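Gkikas releases simulated test results for robot machine tending, and says what they leave out

DRANLEY – Most published numbers on robots that load machine fixtures come from simulation, and most should be read with some suspicion. Gkikas, which builds automation for small shops, is releasing its own this August and asks that they be read the same way.

The Haka study ran one arm with a two-finger gripper through 3000 rendered trials at a bench with a vise fixture, a parts tray and a plate of blocks.

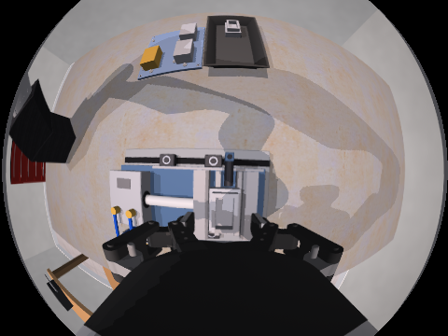 The trained policy completed 1831 of them. An earlier draft called that result "shop-ready." The phrase has been removed. A policy that fails in more than a third of its trials would be switched off before lunch on any floor we know.

Camera position mattered more than the team expected. In a separate batch of 500 trials, moving the viewpoint cost the policy many of its successes – a weakness that averaged scores tend to hide.

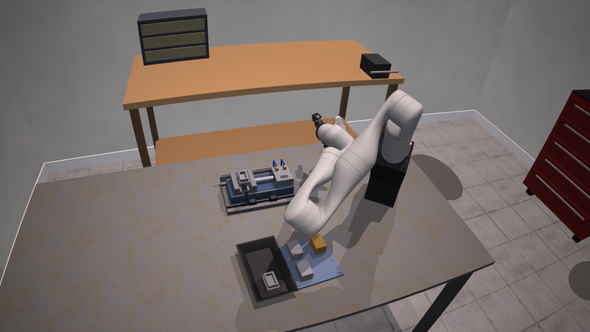

What has not been shown

Nothing in the study was run on a physical arm. Simulated contact is forgiving, and simulated parts carry no chips or coolant. Gkikas plans 20 hardware trials at its Bristhorpe shop, a number too small to settle much, and will publish the failures along with the rest.

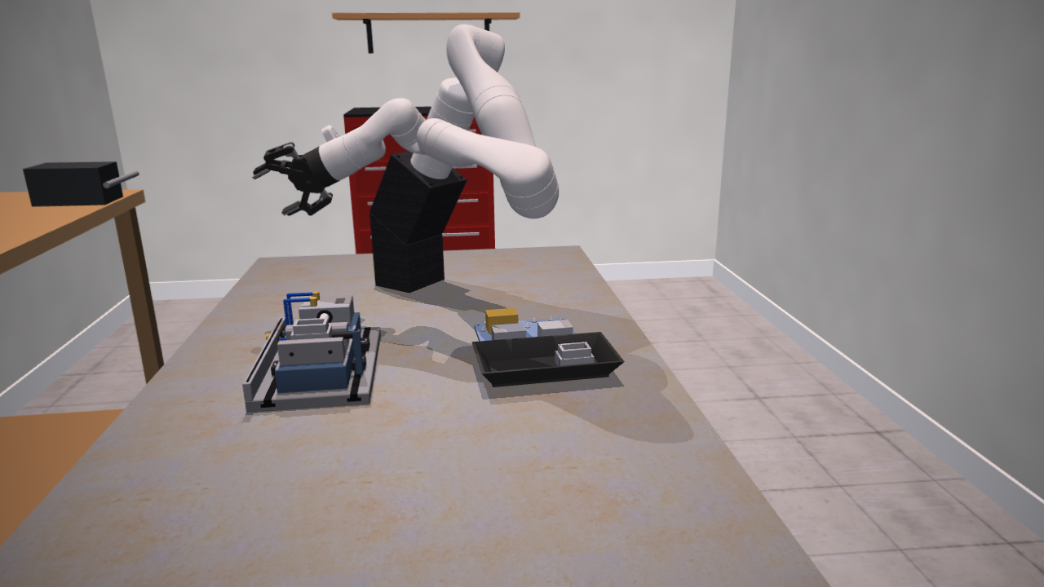 Simulated bench from the Haka study, with the gripper open above the table. Render: Gkikas

Trial logs and scoring rules are available on request from the Gkikas press office in Dranley.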